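Bosar Repair and Reuse Workshop
Interim report to the Cemach Fund
August 16, 2025
Prepared by Milagros Salcedo, for Ctibor Kratochvíl

Ctibor, sorry this is going in close to the wire. Numbers first, then the rest. Budget sheet is attached separately, same layout as May.

Where we are

Evening classes are running. 17 people signed up for the spring round, 15 finished it. One moved away, one got a night shift job and couldn't make the hours. Both asked to be kept on the list for next year so I have not counted them as withdrawn, tell me if your form wants it differently.

Lamp and small appliance class – full. Sewing machine class – full, with a waiting list. Bicycle class started late on account of the stands not arriving, see below. Chair caning did not run. Ludmila Jireš had agreed to teach it but her hip surgery was moved up, and we did not find a substitute in time. She is willing to do it in the winter. Cane is already bought and is in the dry cupboard.

Premises

Lease on the Vaněk building was signed for another year, same rent, heating now billed by meter. That is going to hurt in January. I asked the landlord for the last two winters' bills and got one of them. Will forward.

The back door was replaced. Old one had swollen so badly that people were going round through the yard. Cost came in under the quote and I'd like to move the difference to the electrical line, if you agree. Ruan Khumalo checked the bench outlets and wants seven of them redone before the heavy irons come out in the fall. His list is with the budget sheet.

Ramp is still not done. Permit was granted, then the contractor pushed us back twice. I have a second quote from a smaller firm and will decide once I hear from the first one. This is the item I am least happy with.
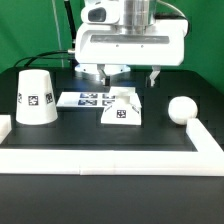
4 min read

Tools and stock

Bicycle stands came from Sakent in the end, seven weeks after the order. Two had bent clamps and were exchanged without argument. Everything else on the original equipment list has been purchased except the parts washer, which went up in price. We are using trays and brushes for now, it's slow but the class manages.

Tool lending started in May. 16 households borrowed something. Most popular by far is the carpet cleaner, which I would not have guessed, then the long ladder. One drill came back dead and the borrower paid for half of a new one. We had no written rule for that, Salma Salem has now drafted one, a single page. It says who pays when and how late is late. Please read before we print it.

Donated goods: too many. We had to stop taking microwaves altogether, and printers. People leave them by the gate anyway. The recycling firm picks up once a month and the charge has been going against "transport", should probably have its own line.

Teachers and hours

Ruan has gone from one evening to two. Salma does the front desk plus the lending book and is over her contracted hours most weeks, I want to fix this in the next budget instead of carrying on with thank-yous. Sewing teacher is paid per session and has sent all invoices. Nothing outstanding.

We lost some evenings in the hot spell – the upstairs room was unusable after lunch and not much better at seven. Moved what we could to the ground floor. Two sessions were made up afterward, one wasn't, and the people in that group got a partial refund.

What students say

Feedback forms were short, I will be honest, some just said "good". The useful comments: more time on each machine, less talking at the start, better light over the end bench. One woman wrote that she had fixed her mothers iron and her neighbor's and was now being asked for by the whole stairwell. Several people want a class on zippers only.

Changes we are asking for

Move the door savings to electrical, as above. 
Separate line for disposal. 
Chair caning shifted to winter, no change in the amount.
Extra desk hours for Salma from the next period on, figure is in the sheet, highlighted.

Next period

Fall sign-up opens as soon as teh outlets are done. Lamp class again, sewing twice, bicycles once with a proper start date. Ramp, one way or the other. Ludmila will come by to look at the cane and say whether it has kept.

I still owe you the signed copy of the lease and the insurance renewal. Lease is scanned, insurance I am waiting on. Call me if anything in the sheet doesn't add up, I'm at the workshop most afternoons.

Milagros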